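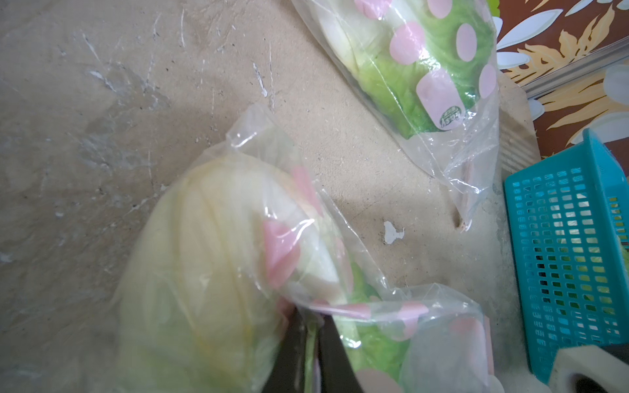
Figure 4.1 Bagged cabbage and lettuce beside a basket, seen from the wrist camera.

Search this book

Chapter 4
Gathering Examples

A learning system is only as good as the examples from which it is taught. Chapter 3 dealt with the choice of a task. The present chapter deals with the recording of that task, and takes as its main case the Nestell vegetable set, compiled under the direction of Levente Dobos. The set holds 1096 recordings, of which 203 were later withdrawn for faults described in Section 4.5.

Produce in clear bags is a demanding subject. The film creases, reflects the lamps and changes shape whenever it is gripped. A recording must therefore preserve both what the arm did and what its cameras saw at each moment.

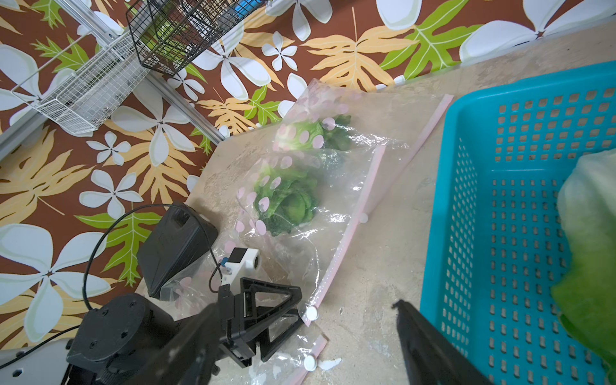

Figure 4.2 Lettuce in a zipper bag, with the gripper close over the basket.

Before a session begins, the operator should write down the starting position of every item. Items should be moved between recordings, so that the system does not come to depend on one layout. In the Nestell work the layout was changed after every 15 recordings. Students should consider whether this was often enough.

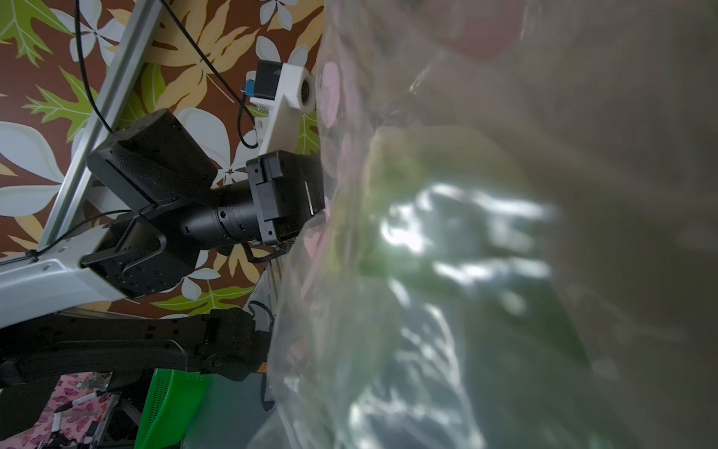
Figure 4.3 Glare on a bag held close to the camera; a second arm is at left.

Views of this kind should be kept. Glare and blurred contents will also be met in use, and a set from which they have been removed gives a false account of the task. Section 4.1 sets out the form of a session record, and Section 4.2 the duties of the operator. Exercises begin after Section 4.6.

Copyright Cusetti Educational. All rights reserved. Contact us | Back to top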